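Clearing a Light Wood Tabletop

Small things collect on a table faster than big ones. A block, a little box from a package, a bottle of water, and soon there is no room to work. Start with a plate. Put the smallest loose items on it and carry them off in one trip. 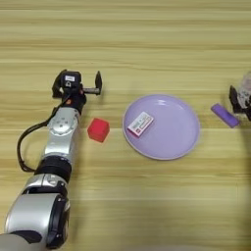 Go through the plate at the counter. Boxes with small print should be read before they go in the trash, and medicine belongs in a closed cabinet. Blocks and other small toys go back in their bin. Wash the plate before you use it for food again.

Drinks come off next. Tighten the cap and move the bottle by its lower half, standing up. A cold bottle left on bare wood can leave a ring, so keep a coaster or folded cloth within reach. 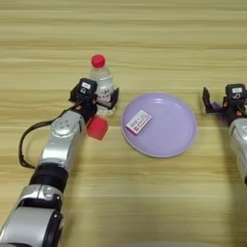 Wipe along the grain with a damp cloth, then dry it right away. Pale wood shows crumbs less than dark wood does, so run your hand over the top to find them. For sticky spots, use one drop of dish soap in warm water. Skip scouring pads. I oil mine every June and leave it bare overnight.

Telmo Bustamante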